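Crate in the back or seat belt harness?
Forum: Dogs on the Road

muddypaws_dewan
Posted Oct 30, 2026
We're taking the collie to Skokevard in December, 500 miles with 2 stops. She has a crate. She also has opinions about the crate. Would a harness on the back seat do?

trialfield
Crate. Mine rode loose once and had my sandwich before we were out of Wamlow.

Kelpie111
Disagree. Ours howled in a crate for 100 miles, then slept like a baby in a harness. Get one that's been crash tested, though, and skip the cheap clip.

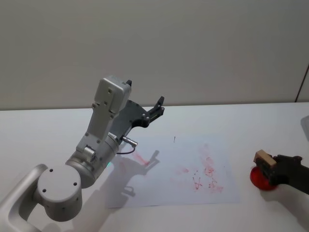 And feed her a few hours before you leave. I learned that one on the hill at Rinunside, in a car I had just vacuumed.

trialfield
A harness is fine until she chews through it. Ask me how many I've bought.

Kelpie111
How many have you bought?

trialfield
I'd rather not say.

muddypaws_dewan
So crate, harness, no breakfast, hide the sandwiches. Is the Rinunside hill avoidable?

Kelpie111
Yes, go by the river road. It's slower, and she'll bark at the ducks.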